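4.2 Shared laundries and the price of a cupboard

Developers of converted buildings have long had to choose between giving each flat its own washing machine and giving the whole building a room full of them. The choice is usually presented to future tenants as a matter of community. In the planning papers we read, it was a matter of drains.

The Clalten building is a former seed warehouse, converted to 348 rental flats over 13 floors. Its original drawings put a laundry on the ground floor, between the cycle store and a space marked "flexible", which has remained so flexible that it has no door. By the second round of drawings the laundry had gone and each flat had gained a cupboard with a water supply. The cupboard took floor area from the hall, and in 3 of the flat types it took the hall altogether. The brochure describes these as "open arrival" homes.

Skomine, on the opposite bank, went the other way. The old walls could not take a new riser without the consent of the heritage officer, who was not inclined to give it, and so the laundry stayed in the basement. Tenants book it through an app. In our survey (400 forms sent out across the two buildings, with a reminder in September) the Skomine laundry drew more written comments than the rent, the lifts and the roof terrace put together. Most of these concerned Sunday evening. Several respondents ran out of room in the box and carried on up the margin.

We had expected tenants with their own machines to be happier, and on the plain question of convenience they were. They were less happy about noise, their neighbours' spin cycles being audible through partitions that meet the regulations and very little else. Skomine tenants, whose machines are underground, rated their flats as quiet and their basement as a source of grievance. Asked whether they would give up the basement for a cupboard, many said yes, until the question went on to mention the size of the cupboard.

Appliance choice follows from these decisions more than from any view about washing. A cupboard on the Clalten plan will take a front-loading machine (Figure 1) with its top tucked under a shelf, and the shelf is where the letting agents, Motaung, suggest keeping the ironing board. The board does not fit. The welcome pack has been reprinted and still suggests it.

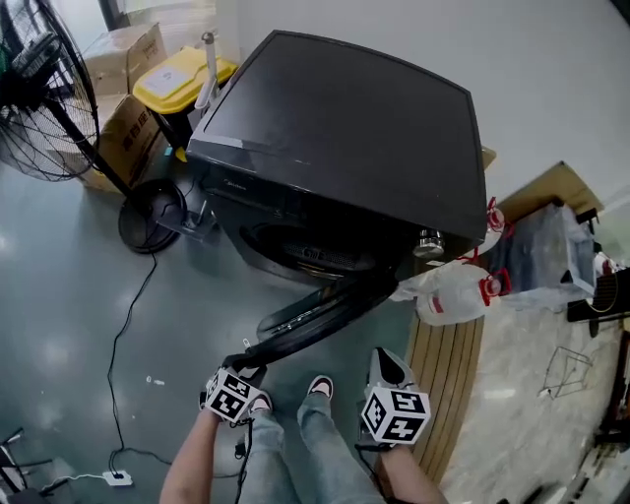 Figure 1. Dark grey front-loading washing machine, viewed from above.

Trosano, which manages both buildings, treats the machines as part of the let and records them on the inventory beside the blinds. Repairs are therefore a landlord's cost in both cases, but a fault in a Clalten flat stops one household's washing, whereas a fault at Skomine produces a thread on the residents' message board. We return to the message board in Section 5, where it serves as our main source on the bins.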